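Vemitz opens clothes sorting and folding service in Rimley

4 min read

9th February
By the Vemitz press desk

Search news, services, branches Go

Households in Rimley can now have their clean clothes sorted, folded and returned under a new service from Vemitz, the laundry and clothing care firm. The service is called Jesska and takes in mixed loads that have already been washed and dried at home. It does no washing. Customers hand over a bag of clean clothes and get it back in folded stacks, arranged by person or by type of garment.

Vemitz ran a trial before opening to the whole town. During the trial 300 households sent in bags, and 2,526 garments were sorted and folded. Most bags held everyday clothes: tops, shirts, children's things and the odd blanket. Customers told the firm that washing was the easy part of the job. Clean clothes then sat on a chair, a landing or the end of a bed until somebody needed something from the middle.

The firm has tried to keep the service simple. A bag is booked in online or at the counter, and the customer ticks a short form to say how the stacks should be made up. There are two ways to choose from. The first is by person, with a stack for each member of the household. The second is by type, so that shirts go with shirts and jumpers with jumpers. Customers who do not tick either box will have their clothes sorted by type.

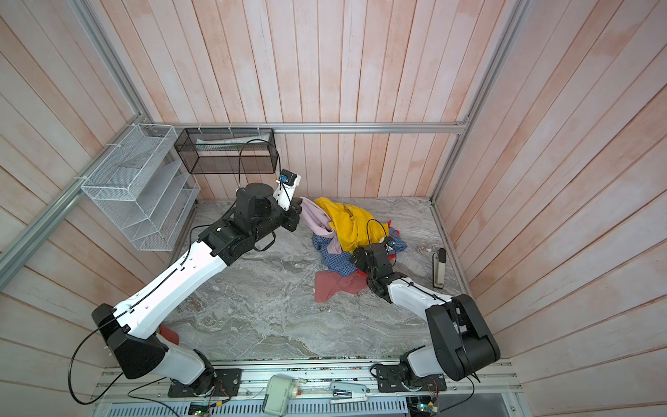

Sorting comes before any folding at Jesska, and each bag is tipped out and worked through on its own. Nothing from one household is mixed with anything from another. The first step is to get the heap apart, which can take longer than people expect when thin and thick items are tangled together. A blue checked shirt spread under a bunched yellow garment, with something pale draped at the side, is a fair picture of how many loads look at this stage. Garments are lifted from the top, one at a time, and are not pulled out from underneath. Pulling drags at collars and buttons and can turn sleeves inside out. Flat pieces such as cloths and pillowcases go to one side until the clothes are done.

Once the heap has been separated, each garment is checked before it is folded. Buttons are done up at the collar, zips are closed and pockets are felt for tissues, coins and keys. Anything found is put in a paper envelope and sent back with the clothes. Stains, loose buttons and open seams are noted on a slip. Jesska does not carry out repairs, but the slip lets customers know what to look at before they put the item away.

Clothes that are still damp will not be folded. They are hung to air and returned on a hanger, and the customer is told. Vemitz asks that bags are packed only when everything in them is dry, including waistbands, cuffs and hoods. These are the parts that most often feel dry on the outside and are not.

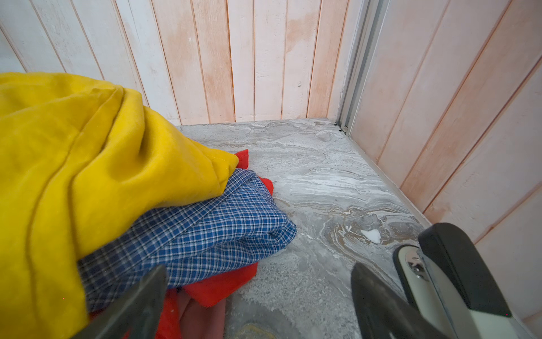 Colour plays a smaller part in sorting than many customers suppose. As the clothes are already clean, there is no need to keep darks and lights apart, and a stack can hold any mix of shades. What matters more is the weight of the cloth. A soft, thick piece in mustard yellow will bunch into deep folds when it is dropped on a heap, while a plaid shirt beneath it can keep a fairly crisp edge. The two need different handling. Thick items are folded fewer times and placed at the bottom of a stack, and shirts go above them, where they are less likely to crease. Fleecy fabrics are smoothed by hand and are never pressed.

Shirts are folded to a standard width so that they sit squarely in a drawer or on a shelf. Customers with narrow drawers can give their own measurement on the form. Jumpers and sweatshirts are folded with the sleeves across the back. Children's clothes are folded smaller and tied with a cotton tape, so that a stack can be carried upstairs in one go – a change made after requests during the trial.

The service is based at the Vemitz branch in Rimley, in a room fitted out by Zeng, a local shopfitting firm. Zeng also made the counter and the shelving where finished bags wait for collection. Each shelf space holds one household's order and carries the same number as the slip inside the bag.

Finished orders are normally ready two days after they are handed in. They can be collected from the counter or brought back to the door for a small charge. Bags are made of plain cotton and are lent to customers free for as long as they use the service. People who would like to use their own bag or basket may do so, provided that it has a label with the order number.

Some things are outside the service. Jesska does not accept leather, fur, wedding clothes or anything that has not been washed. Socks are taken and will be paired where a pair can be found. Single socks are returned together at the top of the bag. 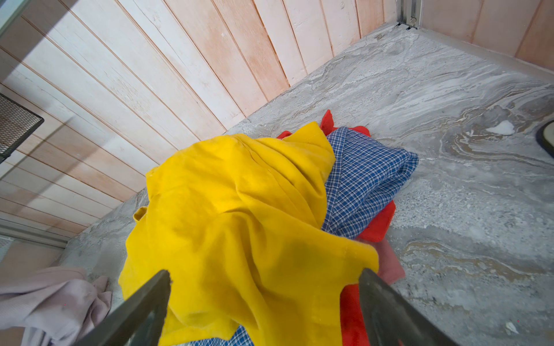 Zeng said it had seen enough heaps of clean clothes while fitting out the room to understand why people would pay to have them dealt with, and that the shelving had been built "with winter jumpers in mind, because they take up twice the space of anything else". The firm added that it had left space on the back wall for more shelves if they are needed.

Vemitz will look at how the service is being used in July and decide then whether to offer it at other branches. It will also consider a seasonal option, under which heavy clothes would be folded and boxed for storage at the end of the cold weather. Customers who took part in the trial have been sent details of how to move on to the full service, and any trial bags still at home can be used for the first order.

Bookings for Jesska are open now. Forms are available at the Rimley counter and on the Vemitz website, where there is also a full list of items that can and cannot be accepted.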